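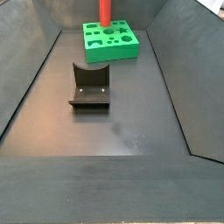 My son talks about the creek more than he talks about his birthday, a parent wrote to us in December, and could we please tell her what on earth goes on down there. We wrote back a very long email. This page is more or less that email, tidied up, with the fees taken out and put on their own page.

About Tiltside

Tiltside is a preschool and kindergarten for children from two and a half to six. We're on the hill above Zernen, in the old Matei feed store, and we have 93 children this year, split between the Lower Room and the Upper Room. The Lower Room is for the younger ones. It opens straight onto the yard, so the mud comes in with the children and goes out with the mop. The Upper Room has the big windows and the loft, and it gets the afternoon sun even in winter.

Yes, the floor really does slope. The feed store was built on a hill and whoever laid the boards didn't fight it. A marble put down by the coat hooks will end up under the sink, and every new child finds this out in the first week and has to show everyone. When we leased the building we planned to level it. Then we saw what the children did with it, and the name came from there.

How we started

We started as a morning playgroup with nine families, in a church hall with a good kitchen and terrible chairs. The playgroup was meant to last one summer. By the fall there was a waiting list, and by the following spring the hall wanted its mornings back, so we went looking for a place of our own. The feed store had been empty for six years. It still smelled of oats! Parents sanded, painted, and argued over the color of the front door (it's yellow, and two families still think it should have been blue).

We got our license the next year and added kindergarten three years after that, when the first group got old enough to leave and didn't want to.

What a day looks like

Doors open at 7:45. The first hour is quiet and a bit sleepy. There's oatmeal if anyone missed breakfast, and a teacher reads on the rug to whoever turns up with a book. Morning meeting is at nine, and it's short, because nobody under six has a great deal to say about the calendar.

After that we go outside. We go out every day the school is open unless there's lightning, high wind or smoke in the air. The yard has a sand pit, a pump, a row of vegetable beds and a bank that's good for rolling down. Past the back gate a path goes 354 steps down to the creek. We know because the Upper Room counts them out loud every spring, and last year they got 354 two walks in a row, which caused a lot of cheering. Those are kindergarten steps. A grownup gets there in far fewer.

At the creek they dam things. They float bark, move rocks from one side to the other and then back, look for caddisfly cases, lose a mitten, find last year's mitten. Teachers stay close to the water and mostly keep their ideas to themselves. A child who's working out why the dam leaks doesn't need us to say so.

Lunch is hot and we cook it here. Wednesday is soup, always, and the children chop for it at the long table with real knives, small ones, after they've had the knife lesson. Rest time follows for the Lower Room. In the Upper Room the afternoon is for longer projects: a map, a play, a mail system with its own stamps that ran from January until the end of school.

Pickup is from 3:00, and after-care runs until 5:30.

What we teach, and how

People ask whether it's all play. A lot of it is, and we love that about it, but there's plenty going on inside the play and our teachers put real thought into setting it up. Children in the Upper Room write every day, even if it's a shopping list for a pretend store in letters that face the wrong way. They measure the bean plants with string and hang the strings in order. We sing a great deal, and songs turn out to be a very good way to hear where one word stops and the next one starts.

Reading comes when it comes. Some of our kindergartners leave us reading chapter books and some leave knowing their letters and about to take off. We talk with each family through the year about where their child is, and we'll say so plainly if we think a bit of extra help would be useful. We work with the speech therapist and the elementary school in Zernen, who know us well by now.

We don't use screens with the children, and we don't do sticker charts. Arguments are worked out face to face with a teacher sitting on the floor nearby. It takes ages. By spring the older ones can often do it alone, and hearing a five-year-old say "I'm still mad but you can have it after me" is one of the best things about this job.

Tivetell

Tivetell is our story project, and it's the part of school we're probably proudest of. Any child can tell a story to a teacher, who writes it down word for word, with every "and then" left in. On Thursday afternoons the stories are acted out on the rug. The author picks a part first and the rest go around the circle, so everybody gets to be a dragon or a door or the wind sooner or later.

The word was made up by a four-year-old and stuck. We asked what it meant and were told it's when you tell it and then it's there.

Each story goes into a binder, and when a binder reaches 50 stories we hold a reading for families, with cake. The binders live on the shelf by the front door. Please take one down while you wait at pickup. Former students come in and look for theirs, and they're always shocked by how short they are.

Our teachers

Every room has a lead teacher and two assistants all day, and a floating teacher covers breaks so the children don't get a stranger at lunchtime. Several of our staff have been here since the church hall. One came to us first as a parent, and one came first as a student, many years ago, and can still point out the hook that was hers. We pay for training, close for three days in August so the whole team can plan together, and keep our groups small enough that teachers still like coming in on a wet Monday in February. So do we.

Families

You don't have to sign up for anything to be a good Tiltside family. Some parents come on creek walks, some send in egg cartons, and some wave from the car and get to work on time, and all of that is fine. There are two work mornings a year in the garden and a lantern walk in November, when the whole hill goes down to the creek after dark with soup in thermoses. Grandparents, babies and well-behaved dogs are welcome at that one.

Tuition is on a sliding scale, and we keep places in both rooms for families who need the lower end of it. The form is one page. Nobody will ask you to explain yourself in person.

Come and see us

Visits are on weekday mornings at 9:30, while school is going on — the best way to get a feel for the place is to see it in full swing. Bring your child, bring boots for both of you, and leave time for the walk down. Parking is on the uphill side of the road. The yellow door sticks in damp weather, so give it a good push.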